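Subject: Re: Towel on top of the oven?
From: Tomás Coughlan
Date: 17 October 2024
To: Provmont kitchens list
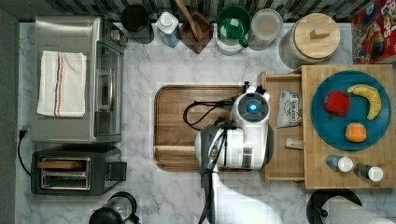 Worktop, with the toaster oven on the left and the tray in the middle

Friederike Bauerfeind wrote:
> We've got one metre of worktop and it's all full of stuff. Does anyone
> keep a toaster oven AND a toaster out? And where do your tea towels
> live? Mine always end up on top of the oven and I don't like it.

Hi Friederike,

Yes, both out, and the kettle too, all down the left so they're near the socket! I did try putting the toaster away in a cupboard but I was getting it out again every morning, so back it came.

You've caught me on the towel - mine's folded on top of the oven as well, the stripy one. I do take it off before I switch on (Lorraine told me off about that in the summer) but a hook would be better and I keep meaning to buy one.

What's helped most is pushing the jars and the utensil holder right back against the tiles and having the big wooden tray in the middle. Anything that's on its way somewhere else goes on the tray, then I can lift the lot when I want to roll pastry. The mug sits on top of the white container and the cereal gets shoved in the far corner.

Do you have any wall free for a shelf? Herman put one up for 50 quid all in, brackets included, and might still have the leftover board if you ask him nicely.

Tomás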